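Hatell returns center

The Hatell returns center is a warehouse and sorting site run by the retail services firm Ajayi. It handles goods that customers send back to online stores, mostly small electronics, cases, cords, bags and outdoor gear. The site is known for its early use of robot arms at the sorting tables, a change that began in February 2019 and altered most of the jobs on the floor.

History

Ajayi opened the center in a former furniture warehouse. For its first years all sorting was done by hand. Workers opened each parcel, checked the item against the return slip and placed it in one of 12 bins. The work was repetitive, and sore wrists and shoulders were the most common complaint in the site's injury log.

The first robot station was installed under floor manager Nektarios Alexiou. It used a two-finger gripper and software from Flurov, a small automation company. The station could lift boxes and hard cases from the start but had trouble with soft items, which fold and shift when they are picked up. These stayed with human sorters until a software update called Ora was introduced the next year.

Operation

Items are unpacked by hand and set out on a flat table in front of the arm. A camera near the gripper looks down at the table, and the software picks an object and an angle of approach. If it is unsure, it stops and sends the view to a worker's screen. The worker marks where the fingers should close, and the arm continues.

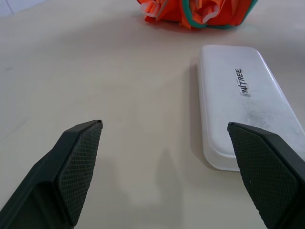
Workers in this role are called station operators. One operator looks after up to 11 stations during a shift, although most prefer fewer. The job also includes cleaning the gripper pads, replacing worn parts and removing items the arm should not touch, such as leaking bottles or broken glass.

Effects on staff

No sorter was laid off when the stations came in, under an agreement reached with the workers' representative, Ayodele Nwankwo. Sorters were offered 90 hours of paid training as operators or a move to packing. Some older workers chose packing – they said they disliked sitting at a screen. Temporary hiring before the holidays fell sharply, and this drew criticism from local residents who had relied on it.

Operators are paid more than sorters were. Reported wrist injuries went down, while complaints of eye strain and boredom went up. Nwankwo also objected to the logging of each operator's response time. Ajayi agreed to keep the logs but stopped using them in performance reviews.

Later changes

Jae-hoon Ma replaced Alexiou as floor manager on Sunday, October 10, 2021. Under Ma, operators began to rotate between the screens and the unpacking tables every two hours. Unpacking is still done entirely by hand.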